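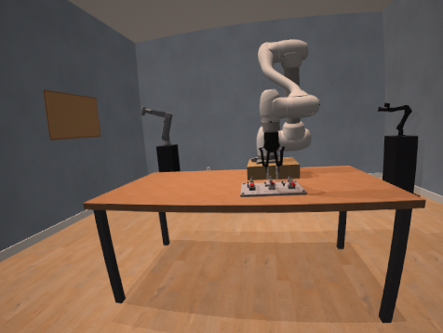 Hiếu Kim: I would not oil a table every month, Ľubica. Twice a year is enough, and more oil only makes the top sticky.

Ľubica Kubíček wrote:
My father oiled his table each month and it was never sticky. But he wiped off the extra after 5 minutes, and I think many people skip this. My question was more about which oil. The shop in Nendberg sells only Emon, 27 for the small can, and I find this expensive.

dakska77 wrote:
Emon is fine but it makes orange tones stronger. If your wood is already reddish, test it on the underside first. 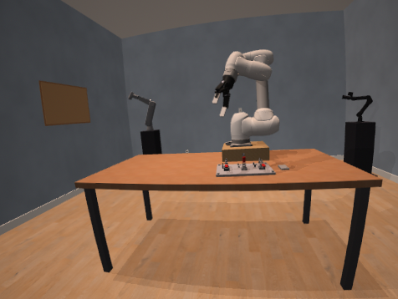 Tabletop, with the light wood box at the back edge

Ľubica Kubíček wrote:
Thank you, I did not think of the underside. Does wax change the color less?

Hiếu Kim wrote:
Yes, less. I use Dixit wax on my desk since June. It does not protect so well against hot cups, this I must admit.

dakska77 wrote:
I disagree about wax for a table where people eat. You will be repairing rings every week. Oil it, wait until Wednesday, then put on a second thin coat. 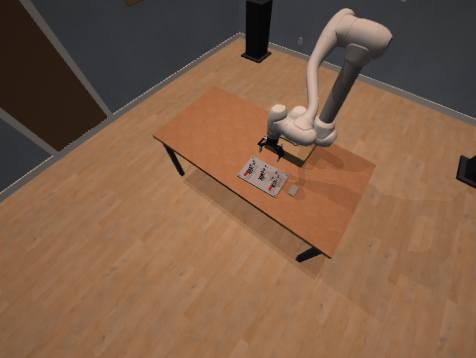

And please do not leave the oily rags in a pile, they can catch fire by themselves. Lay them flat outside until they are stiff.

Ľubica Kubíček wrote:
I did not know this about the rags. I will try the oil on the underside tonight, one thin coat, and write here what color I get.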